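The second shift at Orkstead used to begin with 15 minutes of lifting. Housings came off the Pletolley line in trays of 50, and two people moved each tray to the test bench by hand. Since September an arm has done the transfer, and the shift begins with a check sheet.

Raelene Kingi ran the bench for six years and now maintains the cell. Her sheet covers mounting plates, screws, pivot joints and cable runs. She starts at the wrist, where a cable bends most often, and works back toward the base.

"I used to go home with a sore back," she says. "Now I go home thinking about torque values."

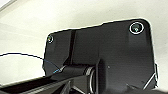 Output per shift has risen from 159 trays to 308. Headcount has stayed level, but the grades have changed: three handlers retrained as cell technicians, and two moved to packing at Bravside on the same pay. Technicians earn more and are on call one night a week. Kingi would like the on-call rota reviewed before a second arm is installed on the Ko line.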